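Progress Report to the Okimville Workforce Transition Fund
Project: Assisted Handling at the Bitano Returns and Repair Center
Reporting period: second, ending 8/29/25
Submitted by: Folasade Ezeani, Project Manager

1. Purpose of this report

Under the terms of the grant, Bitano reports twice a year on the introduction of robotic handling at its Okimville site and on the effect of that work on the employees concerned. The present report covers installation, staffing, training, safety and the matters on which we ask the Fund for a decision. Expenditure is reported separately by the finance office.

2. Status of the installation

The handling station supplied by Mockus was accepted in the second month of the period, three weeks later than planned. The delay arose from the guarding on the infeed side, which did not meet our own site standard and had to be rebuilt. The station now runs on the day shift only. It takes small returned household goods from the intake tote, turns them for inspection and places them on the outgoing belt.

In the last full week of the period the station handled 1118 items. The target in the grant agreement was set for two shifts, so a direct comparison will have to wait until the evening shift is included. Soft packaging remains the main cause of stoppages. Items in thin plastic bags are sent to the manual benches for the time being, and the bench staff have asked that this arrangement be kept until the grip settings are revised.

3. Changes to jobs

At the start of the project, 20 employees worked in intake and sorting. No position has been removed. Of these employees, 11 have changed duties for at least part of the week. Most now divide their time between the inspection benches and the station, where they clear stoppages, check placements and record faults. The remainder continue in their former roles.

The work has become less heavy but requires closer attention. In the staff interviews held by Hipólito Cabral, our training lead, several employees said that their shoulders and wrists were less tired at the end of a shift. Several also said that waiting beside the station was harder than they had expected, and that the pace of the day was now set by the equipment. We take this second point seriously. Rotation between bench and station was shortened from a full day to half a day, and the supervisors report fewer requests to be moved.

Job titles have not yet been changed. The employees who attend the station are still graded as sorters, although they now carry out tasks that were previously done by technicians. A proposal for a new grade is with the personnel office - it will need to be settled before the evening shift begins.

4. Training

The basic course covers safe approach, restart after a stoppage, and cleaning and visual inspection of the fingers and pads. All employees who attend the station have completed it. A longer course, developed with the Ullilska training center, leads to a certificate in basic maintenance. It began with 3 participants and will be offered again in November. Participants are paid their normal rate for the hours spent in class.

One weakness should be noted. The written material from the supplier was too technical for general use, and the first group depended heavily on spoken explanation. Mr. Cabral has rewritten the chapter on daily checks in plain language. The remaining chapters will follow.

5. Safety

There were no injuries at the station during the period. Two near misses were recorded, both involving a person reaching for a dropped item before the arm had come to rest. The floor marking has been moved outward and the restart button placed where the operator must step back to use it.

6. Matters for decision

We ask the Fund to approve the transfer of the unused travel allowance to the training budget, and to extend the date for the evening shift by one quarter. The extension carries no additional cost to the Fund. Should either request be declined, a revised work plan will be submitted with the next report.

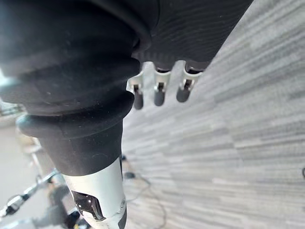 Questions on the staffing figures may be addressed to Ms. Ezeani, and those on course content to Mr. Cabral, both at the Okimville site office. The interview summaries are available to the Fund on request, with names removed.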